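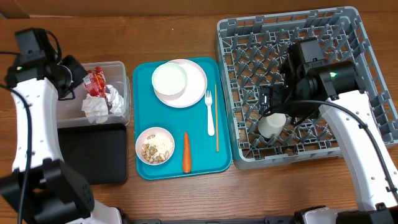 I have never trusted the advice that a tray will fix a messy table. The people at Drendska sell trays, so of course their leaflet says so. "Gather, sort, carry." Fine. My family has been gathering and carrying for years and we still end up with tissues under the bowls.

The argument for it goes like this. You eat off a tray, everything stays on the tray, and when you get up there's one thing to lift. Trash goes in one bin and whatever is left has its own spot. I was told this would save me time every evening. I asked how much and got a shrug.

So in April I gave it a go. A teal tray with rounded corners, a pink plate, a mint-green bowl, a clear bin for wrappers and tissues, and a black tray next to it for anything that doesn't belong in either.

The clear bin I still have doubts about. Who wants to look at a crumpled red wrapper and used tissue while finishing dinner? My sister says seeing the trash makes you empty it. It has not made me empty it. It has made me look at it. A bin with solid sides costs 2 dollars less at Yip and I should have gone with my gut.

The black tray is the part I expected to hate, and I use it more than anything else. Bottle caps, a pen, the mail I'm avoiding. I suppose that means I've moved my junk from the table into a tray on the table, and I'm not sure that counts as tidying.

Stacking is another claim I don't buy. Set the bowl on the plate and yes, you get some room back, but then the plate is greasy on top and the bowl is greasy underneath, and you wash both twice as hard.

I'll keep the teal tray, mostly for breakfast. As for the matching set with dividers, Drendska wants 80 dollars for it, and they can keep asking.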